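From: Nicanor Ulloa
To: Akbridge Lodging Owners list
Subject: Re: Linen contract and the new pickup schedule

Dear members,

Thank you to those who have written about the Sheehan laundry contract. I am answering Mr. Prosser on the list, as several of you raised the same points.

Alun Prosser wrote:
> Our house on the Flakton road has been told that pickup will move
> to the early morning. We have guests asleep at that hour and no
> locked porch. Are we bound by the new schedule, and does the
> 40-pound limit apply to each bag or to the whole load? I would
> also like to know if bedspreads are covered. The old contract
> said only "flat linen."

The new schedule applies to all houses on the Flakton and Grikovby routes. A house without a locked porch may ask for the afternoon run instead. Such requests should reach this office in writing, with the house number and the name of the person who will hand over the bags.

The 40-pound limit is per bag. Drivers have been told to leave heavier bags behind, and a second visit will be billed to the owner.
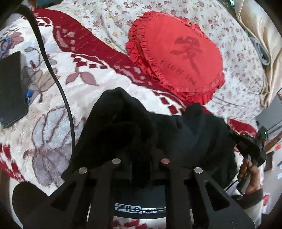

On the third point, the contract covers sheets, pillowcases, towels and table linen at the standard rate. Bedspreads, blankets and quilts are accepted at the bulk rate and take three more working days. Cushions, rugs and curtains are outside the contract — owners may arrange these with Sheehan directly, at their own cost.

Please mark every bulk item with the house number on a sewn label. Ink stamps have faded in the wash, and the plant is holding more than 150 pieces that cannot be matched to an owner. These will be kept at the Grikovby depot until the end of May and may be claimed there during office hours. Please bring a recent invoice.

Claims for damage must be made within six days of return. Keep the delivery slip, which the plant will ask to see.

The revised rate sheet will follow under separate cover.

Sincerely,

Nicanor Ulloa
Contracts Office
Akbridge Lodging Owners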